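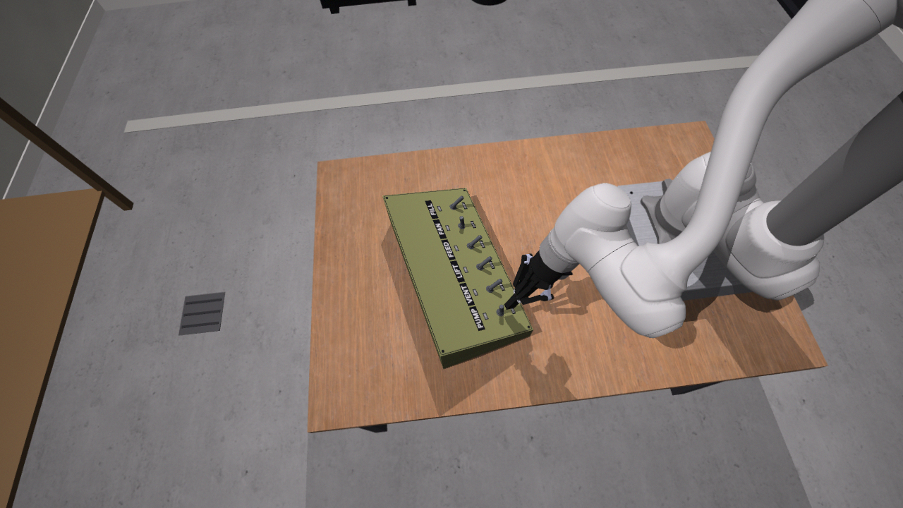 Ostunine 5 Review: Task Planning for Arm and Hand

February 2024

538 shares | 13 comments

Ostunine is a planning and execution layer for a single arm with a multi-fingered hand. It takes a symbolic task, grounds it against a perception model, and hands trajectories to whatever controller sits underneath. Version 5 replaces the old scripting front end with behavior trees and adds contact-aware motion planning. I ran it in the Veren simulator on a panel task: six toggle switches in a row, labeled FILL, FAN, FEED, LIFT, VENT and PUMP, with the goal given as a set of switch states.

Installation is clean on a fresh machine and poor on a used one. The package pins its own collision library and will silently load a system copy if the path is set. Check the startup log for the library version before doing anything else.

The planner is the best part. Approach poses are sampled per finger, so a request to move PUMP returns a fingertip target plus a wrist pose that keeps the remaining fingers off the neighboring levers. In 1,000 planning queries against the panel, 13 returned no solution, all of them at the far end near FILL with the elbow constraint enabled. Relaxing that constraint cleared every one.

Perception is adequate. The label reader handles text printed sideways along the panel without a rotation hint. Lever state is weaker.
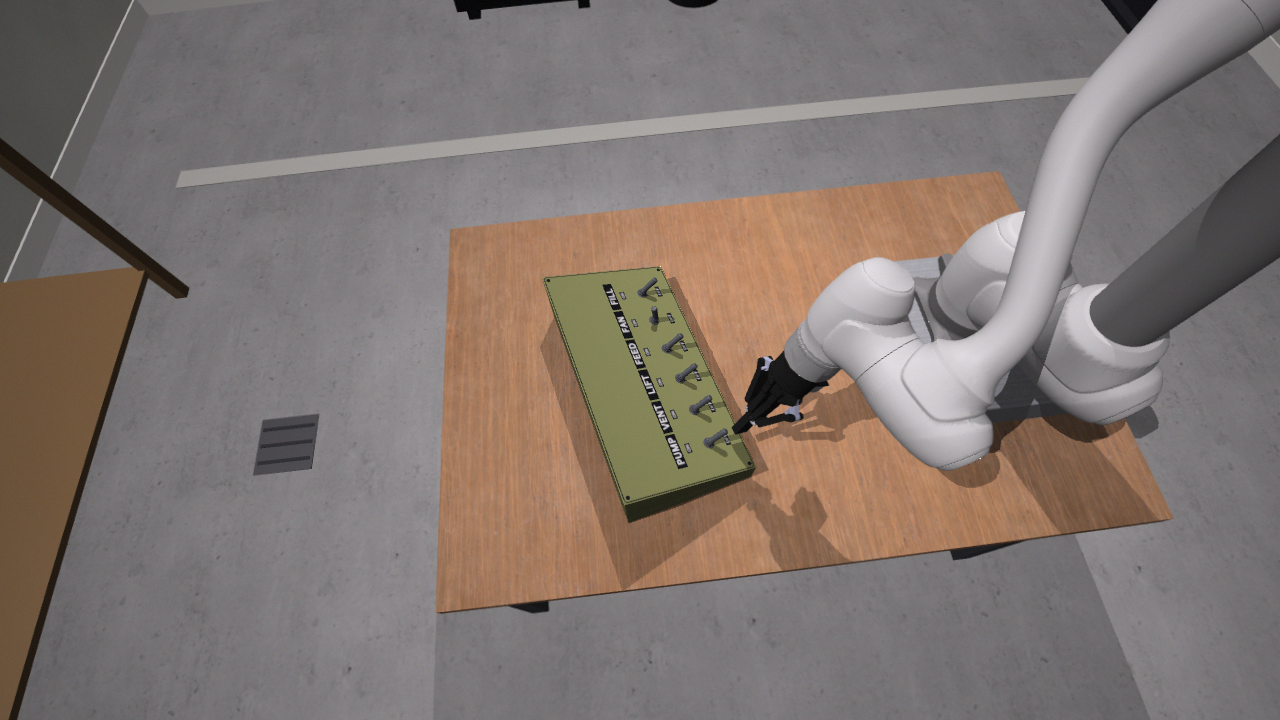

State is estimated from lever tilt alone, and the default threshold is too tight for an oblique camera. A lever near the middle of its travel gets assigned to one side with no confidence value exposed in the API. The tree then branches on that guess. I worked around it with a second view and a custom condition node, but the raw angle should be a published field. Reading the indicators as a cross-check requires a separate plug-in that I did not test.

Control is a thin wrapper. Force limits are set per skill, and the guarded-move primitive stops on contact as documented. Switching from position to impedance mode mid-trajectory produced a small velocity step until I raised the blend window from its default to 5 control cycles.

Tooling is uneven. The tree editor is fast and the replay viewer scrubs well, but logs are written in a private format and the exporter drops contact events. Vamthorpe, the competing package I used previously, exports everything and plans far more slowly.

Recommended for simulation work where the planner matters most. For hardware, I would wait for the March point release, which lists the state estimator among its fixes.

5 likes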